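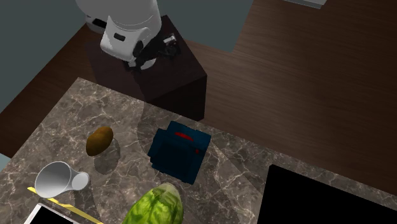

クレーコートの計測判定を審判の裁量から切り離すべき理由

クレーコートのテニスでは、ボールの落下痕が判定の根拠として扱われてきた。主審は椅子を降り、痕を指し、その外縁とラインの関係を目視で判断する。この手続きには長い歴史があり、選手も観客も慣れている。しかし、慣れていることと精度が高いことは別の問題である。本稿では、下部ツアーの大会においても落下痕の確認を廃し、電子判定に一本化することを主張する。

まず、落下痕とは何かを整理しておく。ボールは接地時に変形し、コート表面の煉瓦粉を押しのけながら滑る。残るのは接地面の輪郭そのものではなく、粉が移動した領域の輪郭である。両者のずれは、表面の粉の厚さ、含水率、ボールの入射角、回転量によって変わる。乾いた午後のコートでは痕が長く伸び、散水直後には短く締まる。浅い角度で入ったスライスと、高い弾道のトップスピンとでは、同じ位置に落ちても痕の形が異なる。

つぎに、ラインの問題がある。クレーコートのラインは多くの場合、釘で固定されたテープであり、周囲の粉より表面がわずかに高くなることがある。ボールがテープの外縁に触れた場合、粉の上に残る痕は途中で途切れる。主審は途切れた部分を頭の中で補い、楕円がテープに届いていたかどうかを推定しなければならない。この推定に統一された手順は存在しない。経験のある主審ほど素早く結論を出すが、素早さは再現性を保証しない。

昨年9月、カンディーヌの室内クレー大会でこの点が表面化した。準々決勝のカロウ対ベルハジ戦、最終セットのタイブレークである。カロウのバックハンドがサイドライン際に落ち、線審はアウトを宣告した。主審は痕を確認してインに訂正し、ポイントはやり直しとなった。ベルハジは痕が別の打球のものだと抗議したが、認められなかった。試合はそのまま9対7でカロウが取った。

筆者はこの判定が誤りだったと言うつもりはない。会場には電子判定の装置がなく、検証の手段がないからである。問題はまさにそこにある。抗議の内容は「測り方が違う」ではなく「対象が違う」であった。長いラリーの後には、同じ区域に複数の痕が残る。どの痕が当該の打球によるものかを特定する作業は、線審と主審の記憶に依存しており、記憶が食い違ったときに参照できる記録は残らない。

電子判定に対する反論は、主に費用、精度、伝統の観点から出される。順に検討する。

費用について。大規模な大会で使われる多眼式の設備は高価であり、下部大会の予算には収まらない。これは事実である。ただし、装置の構成は一種類ではない。サイドラインとベースラインのみを対象とする簡易な構成であれば、必要な撮影装置の数は減る。さらに、設備を大会ごとに購入する必要もない。同じ地域で週をずらして開かれる大会が共同で借り受け、巡回させればよい。線審の旅費と宿泊費が不要になる分を差し引けば、負担の増加は一般に想像されるほど大きくならない。収容2,000席程度の会場であれば、放送用の照明と通信回線がすでに備わっている例も多い。

精度について。電子判定は軌道を推定して接地位置を算出する方式が主流であり、誤差を含む。痕と画面の結果が一致しない場合に、目に見える痕のほうを信じたくなるのは自然な反応である。しかし、比較すべきは誤差の有無ではなく、誤差の性質である。装置の誤差は事前に測定でき、公表でき、両選手に等しく適用される。落下痕の読み取り誤差は、その日の粉の状態と、その主審の目に依存する。前者は校正によって縮小できるが、後者を縮小する方法は提案されていない。

なお、クレー特有の難点として、表面の高さが試合中に変わることが挙げられる。ブラシがけと散水によって粉は移動し、ベースライン後方では選手の滑走で削られる。基準面を試合開始前に一度だけ測って固定すると、後半になるほど算出結果がずれる可能性がある。この指摘は正当であり、筆者もセット間の再測定を規則に明記すべきだと考える。測定の所要時間はブラシがけの時間内に収めることができるはずで、進行を妨げる理由にはならない。

伝統について。コーチのアブデルクリム・ベラダ氏は、以前から痕の確認を擁護してきた。氏の主張は、選手が自分の目で確かめられる点にこそクレーの公正さがある、というものである。画面に表示された図形は検証のしようがなく、選手は装置を信じるほかない。氏はこれを不健全だと見る。

この主張には聞くべき点がある。ハードコートの電子判定において、選手が結果の根拠に触れられないまま次のポイントへ進むことは、確かに不満の種になっている。しかし、クレーで選手が痕を見たところで、判定を下すのは主審である。選手がネットを越えて相手側の痕を調べに行けば、警告の対象になる。見えるという事実は納得を助けるが、争いが生じた場面では、見えるものが双方にとって異なるという状況がかえって対立を長引かせる。カンディーヌでの中断がその一例である。

透明性を求めるのであれば、求める先は装置の運用であるべきだ。具体的には、校正記録を試合前に両選手の陣営へ開示すること、算出結果に誤差の幅を併記すること、装置が停止した場合の代替手順を事前に定めることが必要になる。現行の規定案では、停止時には痕の確認に戻るとされているが、戻る条件が明確でない。セットの途中で判定方式が切り替わる事態は避けるべきであり、少なくとも当該ゲームの終了までは線審の宣告を最終とする規定が望ましい。そのためには、最低2名の線審を待機させておくことになる。

副次的な論点として、試合時間への影響がある。痕の確認では、主審が椅子を降りて当該地点まで歩き、痕を特定し、説明して戻る。時間そのものは短いが、サーバーのリズムは途切れる。劣勢の選手がこれを意図的に利用しているという批判もある。意図の有無は外から判定できないため、規則で罰することは難しい。手続き自体をなくせば、この議論は不要になる。

主審の役割が縮小するという懸念については、むしろ整理の機会と捉えている。時間管理、助言に関する規則の運用、選手の言動への対応など、人間の判断を要する業務は増え続けている。距離の測定をそこから外すことは、主審の権威を損なうものではない。線審については事情が異なり、育成の経路が細ることは避けられない。ブリンポルトの大会が試みているように、線審経験者を装置の監視要員として採用し、そこから主審の資格へ進ませる仕組みを、統括団体の側で制度化する必要がある。

来季の規則改定では、下部ツアーのクレー大会について、電子判定の採用を各大会の任意とする案が有力とされる。筆者はこれに反対である。任意とすれば、同じ週の別の会場で異なる基準が並立し、選手は移動のたびに抗議の手順を覚え直すことになる。ランキングポイントが共通である以上、得点の認定方法も共通でなければならない。移行期間を設けることには賛成するが、終了時期は規則本文に書き込むべきである。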